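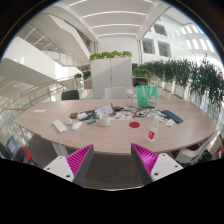
図3-1 テーブル上の電源タップとマウス

3. 聴取実験キットの設置と音量合わせ

最終更新 2022年6月22日

この章の範囲。Vavier(提示ソフト)のインストールが済んだあと、最初の参加者を座らせるまで。インストールがまだなら2章へ。データの書き出しは5章。
急いでいる人は3.2、3.4、3.6だけでも先に。ただし3.4(音量合わせ)は飛ばさないこと。ここを飛ばしたデータは後から直せません。

3.1 用意するもの

・Vavierを入れたノートPC(電源アダプタも)
・Dulleyオーディオインターフェース本体、付属USBケーブル
・密閉型ヘッドホン。参加者用と実験者用
・Plondachタップパッド(拍をたたいて答える課題を使う場合)
・有線マウス
・電源タップ。スイッチ付きのものは、スイッチの位置に注意(参加者の足が当たる)
・騒音計。校正済みのもの
・カプラ、または人工耳。なければ3.4の注記を見る
・同意書、質問紙、筆記用具
・ヘッドホン用の使い捨てカバー

注記 ワイヤレスのヘッドホンは不可。遅延が出ます。しかも一定でない。旋律の好み評定だけなら使えないこともないが、同じ部屋で別の課題も回すなら最初から有線でそろえてください。

注記 マウスは無線でも動きます。ただし反応時間を取る課題では有線。途中で電池が切れた例が複数あり。

3.2 部屋と机

理想は防音室。なければ静かな会議室。吹き抜けやロビーに面したスペースは、説明やアンケートの記入には使えても、本番の聴取には向きません。話し声と足音が入ります。

(1) 空調の音を聞く。止められるなら止める。止められないときは弱で固定し、実験の期間中ずっと同じ設定にする。
(2) 机を壁から離す。壁の向こうがエレベーターや給湯室の場合は反対側の壁へ。
(3) 参加者の席を決める。ドアに背を向けない。人が入ってくるかもしれない、と思いながら音楽を聞くと評定が落ち着きません。
(4) 実験者の席は参加者の斜め後ろ。正面には座らない。表情を読まれます。
(5) 蛍光灯のジー音を確認。鳴っているなら別の照明に。
(6) 携帯電話は全員、電源を切る。マナーモードでは机が鳴る。

注意 足元のケーブルは必ずまとめること。テーブルの縁から床に垂らしたままだと、椅子を引いたときにひっかかります。養生テープで床に固定。カーペットの場合は粘着の弱いものを使い、片付けのときにはがし残しがないか見てください。

注意 電源タップに暖房器具をつながない。冬場(11月以降)、足元が寒いと言われてヒーターを足したくなりますが、別の壁コンセントから取ること。ひざ掛けで済むならその方がよいです。音もしないので。

3.3 接続

順番が大事。電源を入れてからつなぐと、Dulley側が認識されないことがあります。

(1) PCの電源を切る。スリープではなくシャットダウン。
(2) Dulley本体の音量つまみを左いっぱいに回す。
(3) 付属のUSBケーブルでDulleyとPCをつなぐ。PC本体の端子へ直接。ハブ経由は不可。
(4) 参加者用ヘッドホンをPHONES Aへ。実験者用をPHONES Bへ。逆にしない。
(5) タップパッドを使う場合はTRIG INへ。カチッというまで差す。
(6) マウスをつなぐ。こちらはハブ経由でもよい。
(7) PCの電源を入れる。
(8) Dulleyの前面ランプが緑になるのを待つ。橙のままなら3.8の表へ。
(9) Vavierを起動する。

注意 (2)を忘れないこと。前の利用者が音量を上げたまま帰っていることがある。ヘッドホンを着けた状態で起動音が鳴ると耳を痛めます。起動が終わるまで、誰もヘッドホンを着けないでください。

注記 PHONES AとBは音量が別々。Bをいくら回してもAは変わりません。参加者が「小さい」と言っているのに実験者側だけ上げている、というのをよく見ます。

OS側の設定

(1) サウンド設定を開き、出力をDulleyにする。
(2) 通知音をすべて切る。メール、カレンダー、チャット、ぜんぶ。
(3) 音の補正機能(イコライザ、ラウドネス、立体音響など)を切る。名前はメーカーごとに違う。それらしいものは全部オフ。
(4) OSの音量を最大に固定。以降、音量はDulleyのつまみとVavierの画面だけで扱う。
(5) 自動更新を一時停止。実験の途中で再起動がかかると、その回は取り直しになります。
(6) スクリーンセーバーと自動スリープを切る。終わったら戻すのを忘れずに。

3.4 音量合わせ(必須)

なぜ必要か。人は、少し大きい音の方を「よい」と答えがちです。曲の好みを聞いているつもりで、音量の好みを聞いていた、ということになる。曲どうしの音量差はVavierが自動でそろえますが、ヘッドホンから実際に出る音の大きさまではソフトからは分かりません。人が測るしかない。

(1) Vavierの「設定」→「校正」を開く。
(2) 「基準音を再生」を押す。ピンクノイズが流れます。
(3) 参加者用ヘッドホンの左側をカプラに載せる。ずれていないか横から見る。
(4) 騒音計をA特性、遅い(Slow)にする。
(5) Dulleyのつまみをゆっくり右へ。研究計画書に書いた提示レベルになったら止める。
(6) 数値が落ち着くまで待つ。すぐに読まない。
(7) 読んだ値を校正画面の「左」に入力。
(8) 右側も同じようにする。つまみは動かさない。
(9) 「保存」を押す。左右差が大きいと赤い表示が出ます。出たらヘッドホンの向きと差し込みを見直して、(3)からやり直し。
(10) つまみの位置に細いテープで印を付ける。以後さわらない。

注意 提示レベルは、所属機関の倫理審査で認められた範囲を超えないこと。参加者が「もっと大きく」と言っても上げない。うるさいと言われた場合は、下げて続けるのではなく、いったん中止して記録してください。

注記 カプラがない場合。厚紙に穴をあけてヘッドホンを密着させ、騒音計のマイクを差し込む簡易法がありますが、値はばらつきます。予備実験まで。本番では借りてでもカプラを使うこと。

注記 校正は毎日、その日の最初に。ヘッドホンを替えたときも。同じ型番でも替えたら測り直し。

3.5 刺激セットの読み込み

Vavierには標準でTăng旋律セットが付いています。短い旋律が1,322本。調性のはっきりしたもの、あいまいなもの、リズムだけ崩したものなどが混ざっています。そのまま全部流すと日が暮れるので、必ず絞り込むこと。

(1) 「刺激」タブ→「セットを開く」。
(2) 「Tăng」を選ぶ。初回は展開に時間がかかります。画面が固まったように見えても待つ。強制終了すると索引が壊れる。
(3) 絞り込み条件を入れる。拍子、速さ、調、長さ、音色から。
(4) 「試聴」で何本か聞く。条件の入れ間違いは、聞けばだいたい分かる。
(5) 「この条件で固定」を押す。押さないと次回起動時に消えます。
(6) 条件の名前を付ける。あとで自分が読んで分かる名前に。「テスト」「テスト2」「新テスト」は避けてくだい。

自前の音源を使う場合

・WAV形式。MP3は受け付けない。
・サンプリング周波数は全ファイルで統一。混ざっていると読み込み時に止まります。
・頭の無音を切っておく。無音の長さがばらばらだと、反応時間の比較ができない。
・ファイル名は半角英数。日本語の曲名をそのまま使うと、書き出しのときに文字化けすることがある。
・曲名や演奏者が参加者の画面に出ないか確認。「参加者画面」のプレビューで見られます。

注意 市販の録音を使うときは権利の確認を先に。研究目的なら何でもよい、とはなりません。機関の担当窓口へ。

注記 有名すぎる曲は、好みではなく思い出を測ることになりがち。それが目的ならよい。目的でないなら、既知かどうかをたずねる質問を最後に入れておいて、分析で分けられるようにします。「聞いたことがある」と「曲名を言える」は別の質問にすること。

3.6 課題の設定

課題は4種類から選びます。組み合わせも可。

A 好み評定
旋律を聞いて、どれくらい好きかをスライダーで答える。目盛りの言葉は変更できますが、途中で変えない。初期位置は中央。参加者ごとに左右の向きを入れ替えたい場合は「左右反転」にチェック。

B 異同判断
ふたつの旋律を続けて聞き、同じか違うかを答える。間の無音は初期値のままでよい。短くすると難しさが変わるので、変えたら必ず記録。

C 拍たたき
曲に合わせてタップパッドをたたく。Plondachが必要。キーボードでも代用できますが、精度は落ちる。論文に載せるデータには使わないこと。

D 期待評定
旋律を最後の音の手前で止め、続きの音を聞かせて「しっくりくるか」を答えてもらう。説明がいちばん難しい。練習を長めに。

設定の手順

(1) 「課題」タブで使うものにチェック。
(2) 順番を決める。疲れやすいDを最後に置かない。Cは気分転換になるので真ん中あたりがよい。
(3) 「試行の並び」を「参加者ごとにランダム」に。固定順にすると、最初の曲がいつも損をする(または得をする)。
(4) 1ブロックの試行数を入れる。初期値は23。増やしてもよいが、そのぶん休憩を入れる。
(5) 休憩画面を入れる。「自分で再開」にしておくこと。自動再開だと、水を飲んでいる間に始まってしまう。
(6) 練習試行を入れる。練習に使った旋律は本番では使わない。「本番から除外」にチェックを入れれば自動で抜けます。
(7) 「予行」を押し、自分で最後まで通す。途中で切り上げない。最後のほうにだけある不具合は、最後までやらないと見つからない。

注記 予行のデータは「予行」フォルダに入ります。本番のフォルダに混ざることはない。ただし参加者番号に本番と同じ番号を入れると、一覧で見分けにくくなる。予行は番号の頭にTを付けるのがおすすめ。

タップパッドの遅延測定(Cを使う場合のみ)

(1) 「設定」→「遅延」を開く。
(2) 付属の短いケーブルで、PHONES Bとパッド裏のTESTをつなぐ。実験者用ヘッドホンは抜く。
(3) 「測定」を押す。クリック音が続けて送られます。終わるまで机に触れない。
(4) 結果が出たら「補正に使う」を押す。
(5) ケーブルを外し、ヘッドホンをBに戻す。戻し忘れが多い。

注意 パッドの下に敷くゴムシートは必ず使うこと。ないと机を伝わって音が響き、参加者は自分のたたく音に引っぱられます。ヘッドホンをしていても聞こえる。

3.7 参加者を迎える日の流れ

前日まで

・予約の確認メール。場所、所要時間、持ち物。補聴器や人工内耳を使っているかもここでたずねる
・同意書の印刷。画面で済ませる場合も、紙を予備で
・PCの充電。電源につないで使うときも充電しておく

当日、来る前

(1) 部屋を開ける。空調をいつもの設定に。
(2) 接続(3.3)。
(3) 校正(3.4)。
(4) 予行を短く1本。音が左右から出るか、スライダーが動くか、記録されるか。
(5) ヘッドホンのカバーを新しくする。
(6) ドアに「実験中」の札。

来てから

(1) 荷物を置いてもらう。鍵や腕時計など、音のするものは外してもらう(Cでは必須)。
(2) 研究の説明。読み上げだけにせず、質問の時間を取る。
(3) 同意書。いつでもやめられることを口頭でも伝える。
(4) 参加者番号を入力。名前は入れない。Vavierに名前の欄はありませんが、備考欄に書いてしまう人がいる。書かないこと。
(5) ヘッドホンの左右を説明して、自分で着けてもらう。髪やメガネのつるがはさまると低音が抜けます。着け直しを遠慮なく頼む。
(6) 左右の確認音を流す。「どちらから聞こえましたか」とたずねる。
(7) 練習。ここで分からない様子なら、もう一度説明して練習をやり直す。何回やっても本番のデータには影響しません。
(8) 本番開始。実験者は黙る。うなずかない。鼻歌もだめ。
(9) 終わったら質問紙。音楽経験、ふだん聞くもの、今日の体調。

注意 質問紙は必ず聴取の後。先に楽器の経験をたずねると、「経験がある人として答えなければ」と構えてしまう人がいます。逆もある。

注意 参加者が途中で気分が悪くなった、耳が痛い、と言った場合はすぐ「中断」(画面右上、またはEscキー長押し)。そこまでの記録は自動で残ります。残った記録を使ってよいかは本人に確認。

言い方の例(説明用)

「これから短いメロディーを聞いてもらいます。正解はありません。好きだと思ったら右、そうでもなければ左に動かしてください。考えこまず、聞いたときの感じで」
左右反転を使っている回では、右と左を入れ替えて読むこと。間違えやすいので、その日の台本に赤で書いておく。

Bの説明では「正解はありません」と言わない。あります。

3.8 うまくいかないとき

音が出ない
→ OSの出力先を見る。PC本体のスピーカーに戻っていることが多い。次にPHONES Aの差し込み。次につまみ。

Dulleyのランプが橙のまま
→ USBハブを使っていないか。直接つないでもだめならケーブルを交換。それでもだめならPCを再起動。

片側だけ聞こえない
→ プラグを奥まで。別のヘッドホンで試す。参加者が変わったときだけ起きるなら、聞こえ方の問題かもしれないので、本人に静かにたずねる。実験者が判断や助言をしないこと。

プツプツ音が入る
→ ほかのソフトを全部閉じる。とくにブラウザとクラウド同期。電源アダプタを抜くと止まる場合は、別のコンセントから取る。

低いブーンという音
→ 電源と音声のケーブルが平行に並んでいないか。離す。離せなければ直角に交わるように。

スライダーが勝手に動く
→ タッチパッドに袖が当たっている。「設定」→「入力」でタッチパッドを無効に。

エラー9「索引が読めません」
→ 展開中に終了したときに出ます。「刺激」→「索引を作り直す」。絞り込み条件は残るので消えた心配はしなくてよい。

拍たたきの記録が二重になる
→ パッドの感度が高すぎる。裏のダイヤルをひと目盛り下げ、遅延測定からやり直し。

校正値が昨日と違う
→ カプラの載せ方、つまみの印、騒音計の特性(AかCか)の順に見る。全部合っていて違うなら、ヘッドホンの不調を疑う。その日は予備を使い、予備で校正し直す。

画面が白いまま進まない
→ そのまま待つ。長く待っても変わらなければEsc長押し。落とした場合は、次回の起動時に「前回の続きから」を選べます。続きからにした回は備考欄に必ず記入。

3.9 片付け

(1) 参加者が部屋を出てから始める。
(2) Vavierで「今日の分を保存」。保存先の容量不足に注意。
(3) Vavierを終了。
(4) つまみを左いっぱいに戻す。テープの印は残してよい。
(5) PCをシャットダウン。
(6) ケーブルを抜く。ケーブルを持たずプラグを持って。
(7) ヘッドホンを拭き、カバーを捨てる。アルコールはパッドの皮を傷めるので、固くしぼった布で。
(8) 電源タップを壁から抜く。
(9) 同意書と質問紙を鍵のかかる棚へ。机に置いて帰らない。
(10) 通知、スリープ、自動更新の設定を戻す(共用PCの場合)。
(11) 空調、照明、ドアの札。

注記 同じ部屋を続けて使う場合でも、夜はいったん全部外すこと。つないだままにして、翌朝つまみの位置が変わっていたことがあります。

3.10 記録用紙に書くこと

書式は付録Bにあります。手書きでかまわない。最低限これだけ。

・日付、部屋、実験者の略号
・校正値(左、右)
・ヘッドホンの管理番号
・Vavierの版
・刺激条件の名前
・左右反転の有無
・中断、やり直し、その時刻と理由
・外の音。工事、雨、館内放送など。聞こえたら時刻だけでも書く

書き忘れに後で気づいたら、思い出した日も添えて書き足す。消しゴムは使わず、二重線で訂正してくださいい。

次の章 4. 質問紙の入力と参加者番号の照合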